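Threads > Desk and Office > Ekkachai Mahawong

I am not convinced by desk organizers. A thread.

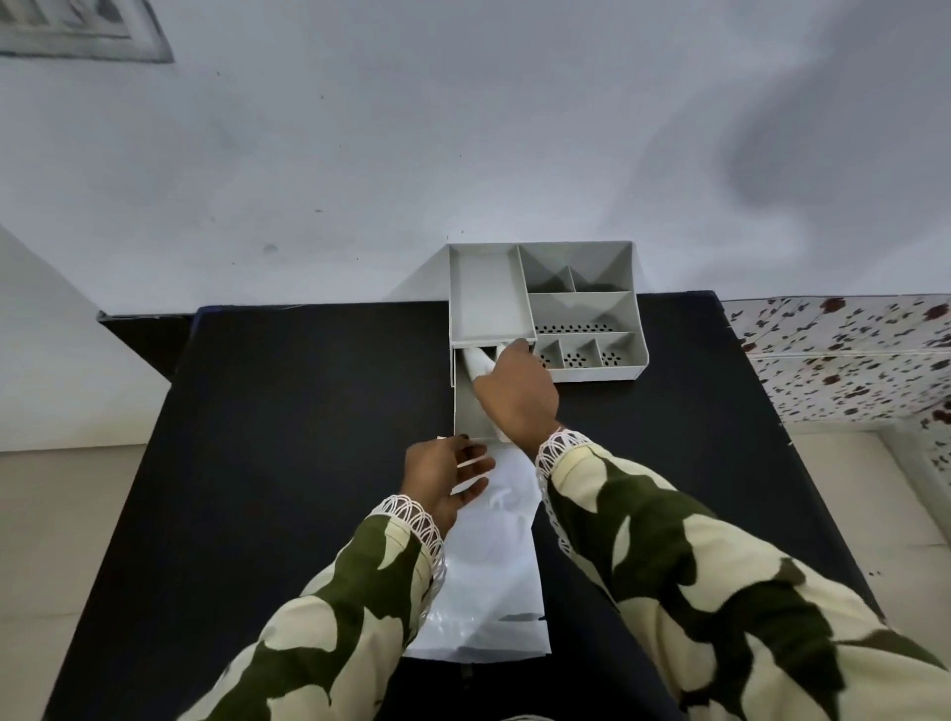

My position going in: a desk organizer is a box you buy so your mess can have walls. I've owned four or five in my life and every one ended up as the place where dead pens live. So when Zane Sakalauskas told me a gray plastic one would change how I work, I asked him what he'd been drinking.

Zane swears by them. Zane also swore by the standing desk, the under-desk bike and the kneeling chair. I helped carry the kneeling chair to the curb in August.

Anyway. I'm now testing one. The listing called it a "command center." It's plastic. It has compartments. Let's all calm down.

First complaint is the diamond pockets. There are angled dividers at the back that make little diamonds and triangles, and I'd like to meet the person who owns diamond-shaped things. Rolled socks, maybe? A very small amount of wine? I put my tape in there and it leaned over like it was tired.

Someone is already replying that the pockets are for markers. Fine. I own two markers. They rolled to the bottom of the V and now I can't see which is the black one.

Second complaint, the holes. The small square compartments have perforated bottoms. Why? What is draining out of my paper clips? The listing said "breathable." My erasers have never needed to breathe.

A reader says the holes are so you can rinse it out and let it dry. Okay. That one is a decent answer and I'm annoyed about it.

The big tray on the left is the part I'd pay for. Deep, rectangular, smooth sides, no ideas of its own. You could put a stapler in it, or mail, or a sandwich. If they sold only the tray I'd have nothing to post about.

Which brings me to the drawer. I distrust small drawers. A small drawer is where you put a thing so you can buy another one of it later. My last desk in Tudcombe had one and when I moved out I found three tape measures in there.

What people tell me to put in it: charging cables, stamps, keys, medicine, "treats." What I expect to end up in it: a key to something, one battery of unknown health, and a takeout menu from a place that closed.

Rule I'm trying, stolen from Zane, who stole it from his sister: soft things go in the drawer, hard things go up top. Cloths, tissues, wipes, that kind of stuff. His reasoning is that soft things squash and never jam the drawer. I've jammed a drawer with a washcloth before so I'm keeping an open mind at best.

Also, roll, don't fold, is the advice I keep getting. Everybody is very sure about rolling. I watched a 5 minute video on it and the woman never once closed the drawer on camera. Make of that what you will.

Plastic bags are a separate fight. The tidy crowd says fold each one into a neat triangle. I tried it. It took longer than the shopping trip. Mine go under the sink inside another bag, like in every home I've ever been in.

Price check for those asking. The Klinhom store wanted 285 for the same general idea in bamboo. I said it out loud in the aisle and a man looked at me. For that money it should answer my email.

And no, I don't want the Zendville stackable set, please stop sending it to me. Stacking means I have to lift the top one to get at the bottom one. I know myself. The bottom one would be sealed until the end of time.

Several of you want to know if my desk is cleaner. The stuff is standing up instead of lying down. I can see more table. Whether I can find the scissors any faster, ask me when I next need scissors.

One fair point from the replies: a dark desk with a light organizer makes it easy to spot what's been left out. I hadn't thought of that. It also makes it easy to spot crumbs, so I'm calling it even.

Where I've landed for now. Tray, yes. Drawer, on probation. Small squares, fine for clips, holes and all. Diamonds, no, and I won't be taking questions from diamond people.

Zane has just texted me a link to a label maker. Muting him until I've eaten.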